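Bench notebook, bindery
3/4/20

Paste, mostly, and the Holmgren ledger, which has been on the shelf by my elbow for so long that I had started to rest my tea on the box it lives in (sorry, whoever reads this and is shocked, there was a saucer). I promised I would write things down as I went this time, so that the next person to open the cupboard and find a jar with a rubber band round it knows what is in the jar. It's wheat starch. The one with two rubber bands is also wheat starch but older, please don't use it on anything you love.

The ledger is 206 leaves of quite decent rag paper, sewn on tapes, with a spine that had been glued at some point by a person who owned a great deal of animal glue and wanted rid of it. The text block itself is sound. All of the trouble is at the back: the glue has gone to brown glass and is cracking along the folds, and each time the book is opened it takes a little of the paper with it. So the first job is getting the old glue off without soaking the folds, and the second is putting something kinder in its place, and I've spent most of today on making sure I have that something kinder before I start on the first.

I made one batch in the ordinary way, 100 grams of starch soaked in cold water overnight, then cooked slowly in the double pan with me standing over it and stirring until my shoulder complained. It goes from milk to something like thin custard, then it turns a bit see-through and heavy on the spoon, and there is a moment just after that when you think it's done and it isn't. I always stop too soon. Today I made myself stay until the spoon left a track that didn't close, and the paste is much better for it: smooth, hardly any smell, and it went through the sieve the first time with very little pushing.

The second batch was the Lanico powder, the pre-cooked sort you whisk into cold water. I was all ready to be sniffy about it. It did go lumpy at first, but I left it alone over lunch and when I came back the lumps had mostly let go, and after sieving there wasn't a great deal to choose between the two in the bowl. On the brush they are quite different. The Lanico drags a little and then sits, where the cooked paste slides and keeps sliding, and for tissue I think I would always want the slide.

There is brown paper down with blue tape across it, so strips and offcuts stay out of that and go on the blotters by the window, please. 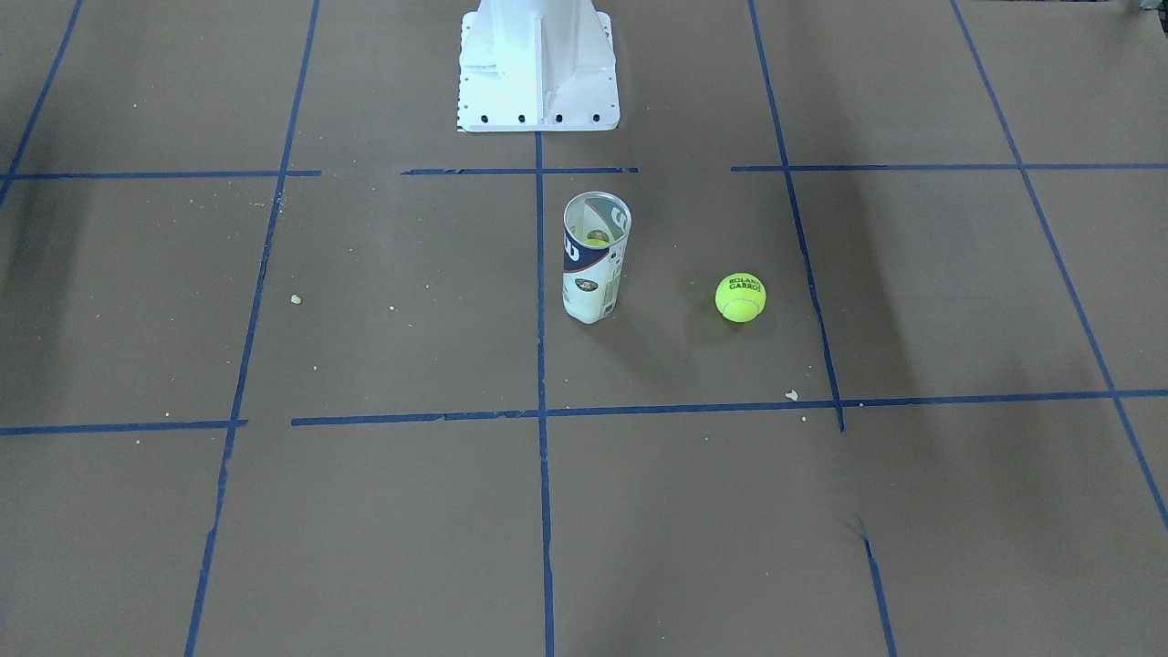 Pasting out

Test strips were all cut from the same sheet of Akeo, the heavier of the two we have, long grain, and pasted to scraps of buckram, to mull and to each other. I labelled them in pencil on the unpasted side before I did anything else. I'm rather proud of that, as in September I labelled them afterwards and spent a whole morning trying to work out which was which by licking them. (It doesn't work. They all taste of flour.)

Thin paste first, let down with water until it ran off the brush like single cream, then the same again stiffer. The thin coat went into the paper beautifully but pulled it into a curl as it dried, a real roller, and I had to damp the back to get it to lie down. The stiffer coat hardly curled at all but left a slight skin where I had been heavy-handed near the ends. I think the answer is two coats, thin and then stiffer, with a few minutes' wait between them, which is what I was taught in the first place and have been trying to get out of ever since.

I also tried adding a little methyl cellulose to the cooked batch, one spoon to 3 of paste. It gives you more time to shuffle things about before they grab, and for the spine linings on something as long as this ledger that would be a real comfort. It is weaker, though, and I could peel the mull strip off with a thumbnail where I could not with the plain paste. For the first lining, the one that only has to be there so that everything after it can come off again some day, weak is just what we want. So: mixture for the first lining of tissue, plain cooked paste for the linen, and the Lanico for covering papers on the new box, where it will be perfectly good and save me an hour of stirring. 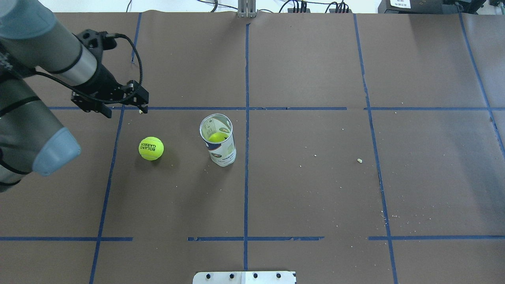
How long does the cooked paste keep once it has been sieved?
Four or five days in the fridge if the lid is clean and nobody goes in with a used brush. After that it starts to weep round the edge and loses its grip, well before you see any mould, so go by the feel of it between your fingers and throw it out sooner than you'd like.

Softening the old glue

I did one small patch at the tail of the spine, just to see. A poultice of methyl cellulose, laid on about as thick as butter on toast when you're a guest, covered with a bit of polyester film, then left while I washed up. When I lifted the film the glue underneath had gone from glass to toffee, and I could ease it away with the bone scraper, always working along the fold and never across it. It came off in long dark curls. I do find it satisfying, I could have carried on all evening, but the light was going and the glue is nearly the same colour as the dirt.

A few things I noticed, in no special order. The patch wants wiping with a barely damp swab straight away, or the residue dries to a shine and you have to start again. The poultice creeps if the book isn't quite level in the press, and our finishing press isn't level, so I have put a folded scrap of millboard under the left foot. Please leave it there. And the sewing thread at the tail is better than I feared, a good strong linen with the twist still in it, a bit brown where the glue sat but no fraying. If the rest is like that we won't need to resew, and I can stop lying awake about it.

The Zovuma press, by the way, is squeaking again on the way down. I have greased the screw and talked to it nicely. It may be the follower plate catching on one side, and if it still squeaks next week I'll take the plate off and have a look, but not while there is a book in it.

The tape on the brown paper makes a rough sort of grid, and the end blotters should go well clear of it as well. 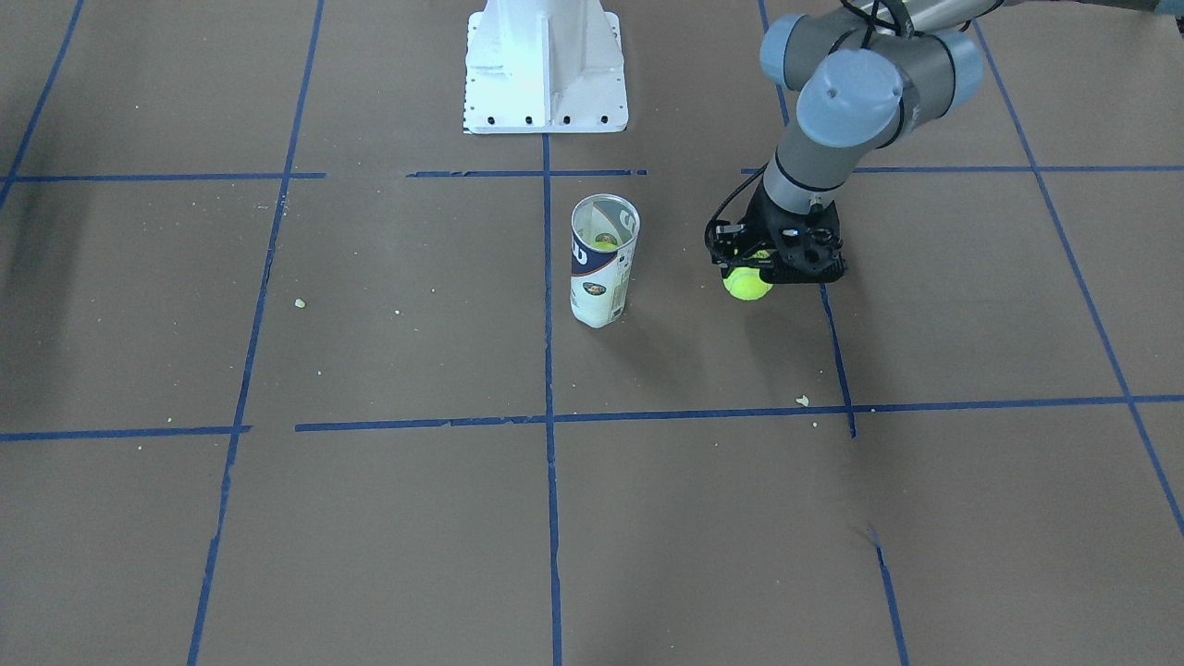
Could the whole spine be done with one long poultice?
It would be quicker, but the far end would be sitting wet while you were still scraping the near one, and wet folds are when accidents happen. A hand's width at a time is plenty, with the cleaned part left open to the air before the next bit is covered.

Boards and what goes on them

I've left the old boards off and wrapped in tissue. They are warped outwards, both of them, but gently, and the corners have only gone soft where the ledger was pulled off a shelf by people in a hurry. Consolidating the corners is a paste job too: thin, worked in with a small brush between the layers, then pinched between bits of release paper and left in a clip overnight. I'd use the plain cooked batch and not the mixture.

The leather on the spine is another question and I keep going round in circles. It is powdery all over, comes off on your cuffs, and it split along the front joint long before it came to us. What I would like to do is lift it in one piece, line the back of it with toned tissue, and lay it down again over a new spine of calf a shade darker. What I suspect will happen is that it will come away in postage stamps. I lifted a corner with the thin spatula and it bent a little before it cracked, so there is some life in it. I stopped there, put the corner back, and had a biscuit.

For toning, the tissue took the walnut colour well, the acrylic less well (it goes plasticky and you can see the brush). I made two shades and hung them from the line with the wooden pegs. Dry, they were both lighter than I expected, so there will be a third, with more black in it.

Blue tape on brown paper, corner of it.

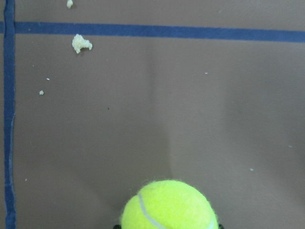

Wenche Granström looked over the strips before going home and said that the spine leather ought to be left until the very last, after the sewing has been checked from head to tail and the first lining is on and dry, "because you'll handle the book forty different ways before then and every one of them will cost you a crumb." Also that the two-coat strip was the best of the lot, and that I should try it again on the thinner Akeo before I believe it.

Fair enough on both counts. I have moved the leather to the bottom of the list and cut the thinner strips ready, grain marked, in the blotter folder. The cooked paste is in the fridge in the wide jar, one rubber band. The poultice is in the small jar next to it with a label on the lid and another on the side. Swabs need rolling, we're nearly out, and if anybody is ordering, the bone scraper with the chipped end could do with a friend.

Tomorrow: next patch up from the tail, swab, air, and then the patch after that if my eyes hold out.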